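Sokari-Pacotes: leia-me do conjunto de dados

Oi! Se você chegou até aqui, provavelmente clonou o repositório ou está decidindo se vale a pena baixar tudo. Vou contar o que tem dentro, como eu gravei e onde a coisa ainda range. O texto é meu e o tom é de conversa mesmo, quem quiser a versão sisuda pode abrir o arquivo de metadados.

O que é

São 3841 demonstrações de manipulação bimanual feitas com garras de mão, sem robô nenhum na hora da coleta. A tarefa é sempre da mesma família: pegar embalagens flexíveis (biscoito, salgadinho, sachê, saquinho de todo tipo) em cima de uma mesa e colocar dentro de uma caixa aberta. Parece bobagem, mas embalagem mole é um inferno para política de imitação! Ela amassa, gira entre os dedos, reflete luz para todo lado e muda de forma entre um quadro e outro.

Eu queria testar uma ideia específica, que aqui chamo de Zisik: prever, junto com a trajetória, o quanto a garra deve fechar em cada instante, com uma cabeça separada da rede só para isso. Na linha de base a abertura dos dedos é só mais uma dimensão da ação, misturada com posição e rotação.

Como está organizado

treino/ – 1499 demonstrações com objetos vistos, que é o que usei em todos os resultados daqui
extra/ – o resto das demonstrações, com anotação mais frouxa (já explico)
objetos.csv – uma linha por embalagem, com tamanho aproximado e tipo de material
calib/ – calibração das câmeras das duas garras
scripts/ – leitura, conversão e um visualizador bem feinho, mas que funciona

Cada demonstração traz vídeo das duas garras, pose de cada uma, abertura dos dedos e um rótulo de fim de tarefa. Os relógios das duas garras são sincronizados no começo de cada sessão. Se você for juntar com dados seus, confira o deslocamento antes de treinar, porque eu perdi uma semana inteira com isso em dezembro e não desejo para ninguém.

O que saiu até agora

Treinei a mesma arquitetura com e sem a cabeça separada, 5 sementes para cada, e rodei 20 tentativas por objeto no braço de teste. A versão Zisik segura melhor os pacotes metalizados leves, principalmente na hora de levantar. Nos sachês pequenos não vi diferença que me convencesse, e num ou outro a linha de base foi até melhor. As tabelas completas estão em resultados/, com as falhas marcadas uma por uma (fiz à mão, então pode ter erro, me avise).

Uma coisa que me surpreendeu: a maior parte das falhas vem da aproximação. A garra chega torta, pega só a pontinha do pacote e aí não tem previsão de fechamento que salve. Ainda não sei se isso se resolve com mais dados ou com uma câmera em outro ângulo – estou inclinada a achar que é dado.

Coisas chatas que você precisa saber

A parte extra/ foi anotada por um script, o Falcão, que decide sozinho quando a tarefa terminou. Ele costuma cortar cedo quando a segunda garra entra na frente da caixa. Para treinar, tudo bem. Para medir tempo de execução, não use.

As gravações foram feitas em ambientes domésticos, com mesa, cadeira e tralha de verdade ao fundo. Isso é de propósito, quero que a política aguente bagunça. O lado ruim é que a iluminação varia muito entre sessões, e o brilho das embalagens varia junto.

Tem marca comercial aparecendo nos vídeos, claro, são pacotes de supermercado. Se o seu uso exigir borrar rótulos, o script de conversão tem uma opção para isso (lenta, deixe rodando à noite).

Para começar

Instale as dependências, rode o script de verificação e abra uma demonstração qualquer no visualizador antes de sair treinando. Sério, abra. Se os dois vídeos não estiverem andando juntos, tem alguma coisa errada na instalação.

Os pesos treinados ficam num pacote à parte, o Zestcombe, para não inchar o download. Ele lê as configurações da pasta scripts/, então mantenha os dois lado a lado.

Dúvidas e correções, abra uma issue. Demoro um pouquinho, mas respondo tudo! E se você gravar pacotes novos no mesmo formato, mande que eu junto na próxima versão.

Um pacote metalizado entre os dedos azuis, com a caixa vermelha logo atrás e a segunda garra à direita:

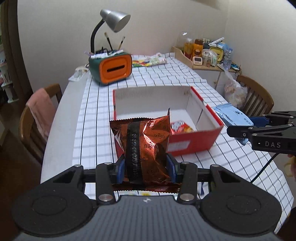
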